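The Zaller flood-myth atlas collects 107 deluge stories in a single volume, edited by Mechthild Pfister and sorted by region. I used the second edition for 19 weeks while preparing a seminar on Mesopotamian and Greek sources.

Each entry gives a summary, the oldest known written source and a sketch map. The Near Eastern section is the strongest. Atrahasis and the eleventh tablet of Gilgamesh are set in parallel columns, with line numbers, and the breaks in the tablets are marked. Deucalion gets six pages, mostly from Ovid – Apollodorus is confined to the notes.
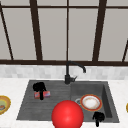 *Kitchen sink and window, computer rendering.*

The maps are less reliable. Four of them use a scale bar that does not match the grid, and the symbol for oral sources changes between chapters without a key. Tania Bhuiyan's translations from Bengali are clear, but the original text is not printed beside them.

The index lists names only. To find every story with a bird sent out over the water, you have to read the entries one by one. Binding is sewn and opens flat. Paper is thin enough that the darker maps show through.

Recommended for the parallel texts. For the maps, check a second source before citing. The first edition lacks the columns and can be skipped.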